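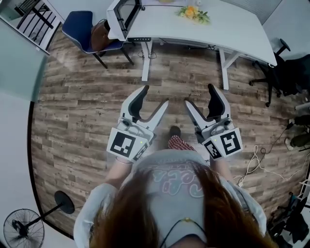
Wood-plank floor, viewed from directly above.

Homari Floorboard Readings

Moisture content and gap width in timber strip and plank floors, with room conditions at the time of reading. Version 2.

Contents
Summary
Files
Columns
How readings were taken
Cleaning
Known problems
Suggested and unsuitable uses
Changes from version 1
Licence and citation

Summary

The set holds 3000 readings from suspended and direct-stick timber floors in houses, halls and small shops. Each row is one reading at one marked point on one visit. Points were revisited across seasons where access allowed, so most of them appear more than once. The set was put together to look at how board gaps open and close with indoor humidity, and how far a surface meter reading can be trusted as a guide to that movement.

Readings were collected by Hurnulska, a floor sanding and repair business, in the course of ordinary site visits. The tables were tidied and documented under the Homari project. Floors in the Beltrán group of row houses make up the largest single block and are flagged in their own column.

Files

readings.csv
One row per reading. The main table.

points.csv
One row per marked point, giving the room type, board orientation, distance to the nearest external wall and whether the point falls in direct sun during the day.

floors.csv
One row per floor. Species group, board width, fixing method, subfloor type, coating and decade of installation where known.

visits.csv
One row per visit. Month, time of day, heating or cooling status and outdoor conditions.

excluded.csv
Readings dropped in cleaning, with a reason code. Not counted in the total given in the summary.

All files are UTF-8 with comma separators and a header row. Decimal separator is a full stop. Empty cells mean not recorded. Zero is a valid value for gap_mm and must not be treated as missing.

Columns in readings.csv

reading_id: Unique within the file. Not sequential after cleaning.
point_id: Joins to points.csv.
visit_id: Joins to visits.csv.
mc_pct: Moisture content, per cent, species-corrected.
mc_raw: Meter display value before correction.
gap_mm: Gap between adjacent boards at the point, in millimetres, by feeler gauge.
gap_class: closed, hairline, open or filled. Assigned from gap_mm except for filled, which was entered on site.
rh_pct: Relative humidity at floor level.
temp_c: Air temperature at floor level, degrees Celsius.
meter: pin or pinless.
beltran: 1 if the floor belongs to the Beltrán group, otherwise 0.
note: Free text, lightly edited for spelling. Names and street addresses removed.

Columns in floors.csv that need explaining

species_group is a trade grouping and not a botanical one. Boards sold under the same trade name can come from several species. Where the owner had no paperwork, the group was judged from an offcut or from the underside of a board, and species_conf is set to low.

fixing takes the values secret_nail, top_nail, glue, glue_nail and floating. Floors converted from one method to another during repair carry the later method.

coating records the finish present at the first visit. If a floor was recoated partway through the collection, recoat_month is filled and later readings should be handled separately. Pinless meters are sensitive to thick coatings and to metal fixings just under the surface.

How readings were taken

Points were marked on a sketch plan kept for each floor. The boards themselves were not marked. On a return visit the point was found again by measuring from two walls, and a point that could not be found again was retired and given a new identifier.

Humidity and temperature were read with a Studerix logger set on the boards and left to settle for 10 minutes before the first value was written down. Moisture content was taken next, then gap width. For pin readings the pins were driven parallel to the grain. For pinless readings the meter was laid along the board, away from the joint, and the value is the mean of 4 placements. The individual placements were not kept.

Gap width was taken with a feeler gauge inserted without force. Gaps packed with dirt or old filler were not cleaned out. They are entered as filled, and gap_mm is left empty.

Rugs and mats were lifted where the owner agreed. If a rug had been lying over the point, the note field begins with the word covered. These rows tend to show slightly higher moisture content than neighbouring points and should be checked before pooling.

Cleaning

Rows were moved to excluded.csv for any of the following reasons.

R1: Humidity or temperature missing.
R2: Pin reading below the working range of the meter.
R3: Known plumbing leak or flood in the room since the previous visit.
R4: Duplicate entry from a re-keyed field sheet.
R5: Point on a board replaced between visits.

No outliers were removed on statistical grounds alone. A few high moisture values remain near external doors and under windows. The field sheets were checked for these and agree with the table.

Temperature was recorded in whole degrees on the earliest sheets and to one decimal place afterwards. The earlier values were left as they were.

Known problems

Visits follow the work calendar of a repair business. Floors that were already cupping, squeaking or opening up are over-represented, and sound floors mostly enter the set as adjoining rooms. Gap widths should not be read as typical of timber floors in general.

August is thin. Access was poor in that month and several floors have no reading for it, which leaves a hole in the seasonal series for the Beltrán block in particular.

Pin and pinless values do not agree closely on coated boards. The species correction was applied to both in the same way, from the same table, and this is probably wrong for the pinless meter on engineered boards. Use mc_raw if you have a better correction.

Underfloor ventilation was described in words on the field sheets and later coded as poor, fair or good. The coding was done once, by one person, and has not been checked for consistency.

Board width is nominal. Resawn and relaid boards can differ from the stated width within a single room.

Suggested and unsuitable uses

Suitable: seasonal movement within a floor, comparison of meter types, teaching material for mixed models with repeated measures, rough checks on acclimatisation advice.

Unsuitable: setting product tolerances, settling disputes over individual floors, estimating how common floor defects are, comparing brands of coating. Coating brand was never recorded.

When splitting the data for model fitting, split by floor and keep all points in a room together. Splitting by row puts visits to the same point on both sides and gives flattering error figures.

Changes from version 1

Added points.csv. Point attributes were previously repeated on every row of the main table.
Split mc_pct into mc_pct and mc_raw.
Replaced the single comments field with note and moved reason codes to excluded.csv.
Corrected the subfloor type for floors listed as slab that are sheet flooring over joists.
Changed colour names in the coating table to a plain clear, tinted or opaque value.

Licence and citation

Free to use, copy and adapt with attribution. Cite as Homari Floorboard Readings, version 2, and state whether filled gaps and covered points were included. Corrections should quote the reading_id and the file name. Field sheets are held on paper and are not part of the release.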